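Home Tracks Papers Archive Contact

4.2 Does the inside line really pay?

Short-oval drivers have long held that whoever takes the inside at a restart will keep it. We are less sure. The claim rests mostly on feature races, where the quickest car tends to start at the front and would probably have led from either lane. Earlier work at Badetstead counted 86 restarts and found a clear gain for the inside row, but it made no allowance for qualifying pace, and heats were lumped in with features.

We went back to the lap charts for 16 meetings at Badetstead and Cirkwood, giving 801 green-flag laps once caution laps and unreadable sheets were dropped. When each car was compared only with rivals of similar qualifying time, most of the supposed advantage went away at Cirkwood. At Badetstead some of it remained, chiefly in the first two corners. By the third lap we could not tell the lanes apart.

The Flornent timing loops are a further worry. They sit on the start line and say nothing of what happens in the turns, where places are won and often lost again before the loop sees them. The Bartoš correction is meant to deal with this, yet it was fitted to a track with far steeper banking, and we see no good reason to trust it on a flat one. We report our figures without it.

Track surface was logged by hand in May only. Any statement about a dry groove late in the evening should therefore be read with care, our own included.

Figure 3. Round plate with a wide pale rim, on a light blue tablecloth.

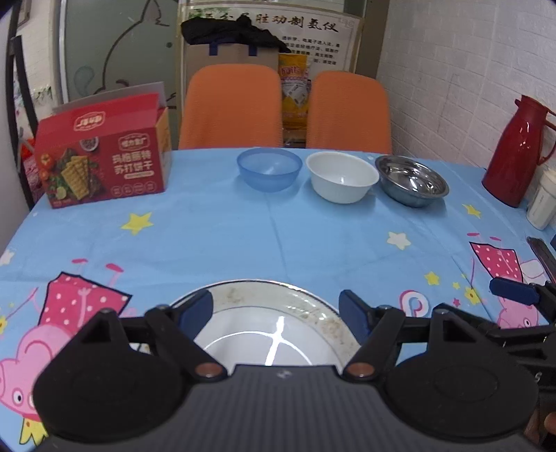

A reviewer objected that heats and features should never have shared a model at all, as drivers take fewer risks when a mid-pack finish is enough to go through, and asked for the two to be run apart before anything is said about Cirkwood.

Contact the editors | Copyright the authors | Back to top

Related items
Caution laps and tyre wear on flat ovals
Reading old lap charts: a warning
Do heat races predict the feature?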